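Home | Kitchen | Laundry | Workshop | Tips archive

Two-Arm Garment Benches: Working Rules
Brijesh Vashisht, 7 Jul 2022

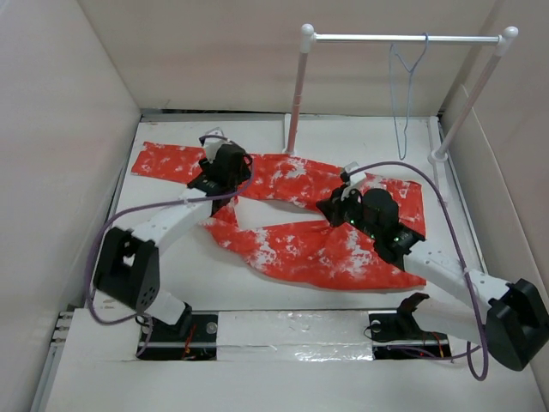 Cell discipline matters more for cloth than for rigid parts. A sleeve or strap can travel under an arm without tripping any force limit, so check clearance on both sides before the first move. With a garment spread this wide — the red one runs under the left gripper assembly while the right tip touches it farther along — set the approach height for each arm separately. A plain white surface helps with bright fabric. Pale fabric needs a darker mat.

Cables. Leave enough slack for full wrist rotation, then clip the remainder to the forearm. Any loop that can reach the cloth is too long.

Rack. Keep it behind the spread area with both feet on the bench. Check the posts for lean at the start of each shift and reseat the corner fittings as needed. One hanger on the rod at a time.

Speed. Cap both arms at 10 percent during setup. Keep hands out until both controllers report a stop.

Fingertips. Inspect for burrs every 53 cycles. Wipe with a dry cloth — no solvent on rubber pads.

Log. Record the garment type, the start pose and any dropped grasp.

Recent tips
Leveling a folding table
Vaduten shelf brackets: load notes
Storing wire hangers
Lint traps, May checklist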